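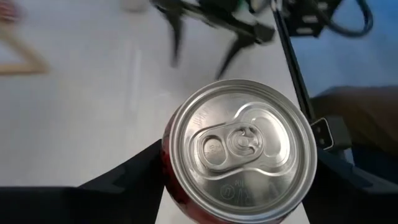 **FAQ / Social & Advertising**

## Game Night Ad Tracker: your questions

Hi, and welcome! I'm Leilani Pennington, and I look after the Tracker at Elside, where we follow how people talk online about the commercials that run during big games. I love this stuff (I've been known to rewind past a touchdown to see an ad again), so keep the questions coming.

**What does the Tracker measure?**

Public posts that mention a brand or its commercial, from kickoff until midnight Eastern. Our last full report covered 54 ads and 117 hashtags, and reading through it all was a blast.

**Is a high mention count good news for a brand?**

Sometimes! Helmy's snack spot pulled in a huge pile of posts last season, and plenty of them were complaints about the jingle. We show volume and tone side by side so you can see both. A brand can be first on one list and close to last on the other.

**How do you decide if a post is positive or negative?**

Software takes the first pass, then two of us read a sample of 600 posts per game by hand. Sarcasm is the hard part. "Great, another talking dog" could go either way, and we've had some very lively arguments over posts like that one. If we can't agree, it gets marked neutral.

**Do teaser clips count?**

Only posts made during the game window count toward the rankings. Teasers get their own page, and it's worth a visit! Tornach put out its whole ad nine days early, and people were still quoting it by halftime.

**Why did Plusitz drop four places after the first report?**

We found 631 duplicate posts from accounts that were copying each other word for word. Once those came out, the order changed. The corrected chart has a small star next to the brand name.

**Can I use your charts in class or on my blog?**

Yes, please do! Credit the Game Night Ad Tracker and link to the report you took them from. Teachers can also ask for the raw numbers in a spreadsheet.
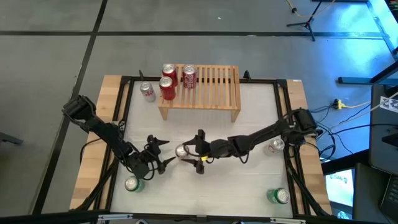

*Two robot arms over a white work surface.*

**Can I suggest an ad you missed?**

Absolutely. Regional spots slip past us all the time, so send the brand, the city, and which quarter it aired in. A link to the video helps a lot.

**When does the next report come out?**

Full reports go up the Wednesday after each game, with a short version on Monday morning for those of us who can't wait. The season roundup follows in May.

*Page last updated October 2024*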